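Bench Notes: Is the Junero Two-Arm Kit Worth Your Shop's Money?
Posted 2024-12-11 by Kadir Güneş

Several readers run small phone repair or trade-in counters, and since November they have been asking me about the Junero kit. Etanlow sells it as a pair of desktop arms that will "handle routine device prep." The brochure shows a spotless counter and a smiling clerk. Routine device prep mostly means plugging things in, so I asked for a session on charging cables and nothing else.

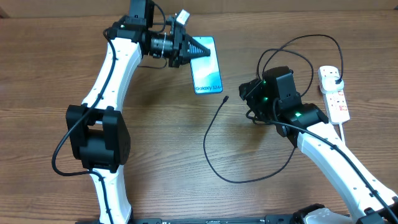 Etanlow's pitch says one arm presents the phone and the other brings the cable. Fine on paper. A charging port is a small target, and a cable left lying on a table never curls the same way twice. The sales sheet claims 200 practice runs are enough to teach the job. Kaan Çınar, who set up the software for us, used 228 and wanted more. I asked Etanlow whether their number covers different phones or just one model, and got a link back to the sales sheet.

Then there's the space. Two arms, a rail, a power strip and all that wiring take over a table, and my counter is already full — so is yours, I'd guess.

The support plan is 50 dollars a month and doesn't cover gripper fingers. I'd ask for that in writing before signing anything.

Aksoy has a demo unit at the Illov store. Take your own phones and your own worst cable.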